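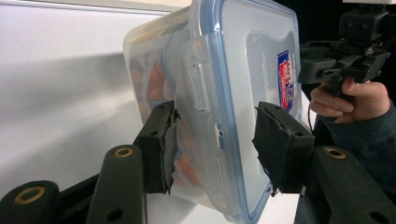 Kettler transfer is a way of teaching robots from hand-held grippers, and I've been a fan since I first read the Prunedov write-up. People do the chores, the grippers record them, and a policy learns from that — no robot needed until test day! Clear boxes are my favorite case, like this one with the blue rim, gripped between two padded fingers while the snacks or whatever show through the walls. Vestine trained on 84 demos and got 40 percent success with new boxes, up from 12.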